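Twelve bedrooms ready again at the Plomeo guest house

After a long spring of dust sheets and borrowed beds, the upstairs rooms at the Plomeo are open to guests, and very welcoming they look too.

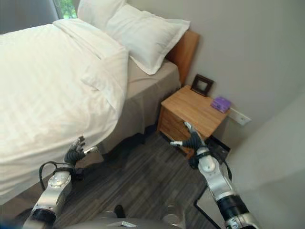
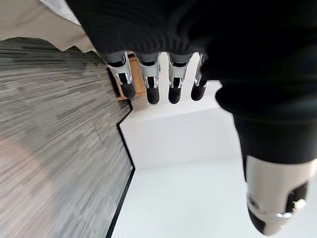 CETER, August

Regular visitors to the Plomeo will be glad to hear that all 12 of its bedrooms are back in use, the last of them having been made up in time for tea at four o'clock, when the neighbours were invited in for cake and a good look round (there was a bit of a queue on the stairs, but everybody was very patient about it).

The rooms have been kept simple. There is a thick white duvet with a faint woven stripe, plump white pillows and a smooth wooden headboard in a warm honey colour, and tucked into the corner beside it a small light oak nightstand, just big enough for a picture frame and whatever you happen to be reading. The walls are a plain light grey, and there is green outside the window.

Wanpen Sriwong, who has run the house with Jenő Lengyel for many years, chose the bedding herself after sleeping under a good many different duvets at home, some of them for a week at a time. "I wanted people to get in and feel they needn't get up again," she told us, and then went off to see to the kettle.

The old nightstands, which plenty of guests will remember for their sticking drawers, have gone to the furniture workshop run by Dinesh Dixit behind the Pekar bakery. He hopes to have them mended and sold on before the cold weather, and would be pleased to hear from anyone who can use a pair.

Altogether 378 pieces of linen were washed, pressed and folded in the fortnight before opening, most of it by Chathurika Barua and her sister, who worked with the radio on and the back door open and say they would quite happily do it again, though perhaps next year! The mattresses are new as well, and the landing has been given a fresh coat of paint.

Breakfast is still served downstairs from half past seven, with the same marmalade as before. Rooms can be booked by telephone or at the front desk, and anyone holding a voucher from before the work began may use it until the end of next summer.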